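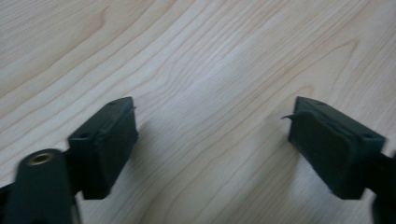

Visible grain and the words used for it

In the interviews at Utcombe and Zustesden, the participants were asked to speak freely on the tables they use at home, and the interviewer did not introduce the word "grain" before the participant had used it. We took this decision after the pilot, where it was noticed that people repeat a technical word very quickly once they have heard it, even when they are not sure of its meaning. In the main study, 24 participants were interviewed, each in their own kitchen or dining room. All of them said something on the pattern of the wood, but only a part of them called it grain. Others spoke of lines, veins, waves, rings or "the drawing." One participant in Zustesden used the word "weather," and she used it again in the second interview without being reminded.

The difference in words is of interest because it goes together with a difference in judgment. Participants who spoke of lines were mostly concerned with direction. They wished the lines to follow the long side of the table, and several of them described a table with lines across the short side as a mistake of the maker. Participants who spoke of waves or rings were less strict in this matter. For them, the pattern was a thing to look at during a meal or a telephone call, and a very regular pattern was described as boring or, in one case, as "like paper."

A single surface can support both ways of speaking. In Figure 2, the grain of a very light wood bends into gentle arcs in a broad, slightly darker band at the upper left, while the right half has tighter streaks that run almost parallel before they open near the top. A speaker of the first group would probably attend to the streaks, and a speaker of the second group to the arcs. We therefore do not treat the pattern as a fixed property which the participants report well or badly. We treat it as something that permits several descriptions, and we ask which description is chosen and what follows from it.

Color was discussed less than we had expected. Pale wood was often called "clean," also by persons who complained in the same interview that it must be wiped very often. Dark wood was called "serious" or "for guests." The earlier survey by Hoani, made in Flindness with 2,000 postal forms, found that pale tables were preferred by younger households, and it explained this preference by price. Our material does not contradict this explanation, but it suggests that it is not complete. Two of our older participants had replaced a dark table with a pale one after retirement, and both of them gave the light in the room as their reason. Neither mentioned the price until the interviewer asked for it.

Here a difficulty of method should be admitted. Most interviews were conducted in December, when the daylight in both towns is weak and the lamps are switched on early in the afternoon. Under a warm lamp, a pale surface looks more yellow, and fine lines can be hard to see from a chair. We repeated a small number of interviews in the morning, and the participants in these interviews used more words for pattern and fewer words for color. The number is too small for a firm conclusion. A design in which each participant is visited at 2 different times of day would be better, and we recommend it to others who wish to continue this work.

A further question is whether people describe the wood or the memory of the wood. Digby Hoani has argued that owners stop seeing their furniture soon after it is bought, and that a description given later is in large part a description of the day in the shop. We find this claim too strong. It is true that many participants told the story of the purchase first, and that the shop Prendergast was named in Utcombe even by persons who had bought their table elsewhere. However, when they were invited to put a hand on the table and continue, most participants corrected at least one thing they had said before. They found a knot they had forgotten, or they noticed that the lines did not run as they had claimed. One man laughed and said that he had eaten at this table for many years with the wrong idea of it.

We have coded such corrections separately from the first descriptions. When both are placed side by side, the corrections contain more words of shape and position, and the first descriptions contain more words of value, such as "nice," "solid" and "ordinary." The coding was done by two readers, who worked apart and then compared their results. Cases on which they did not agree were left out of the comparison and are listed in the appendix, together with the original wording of the participants.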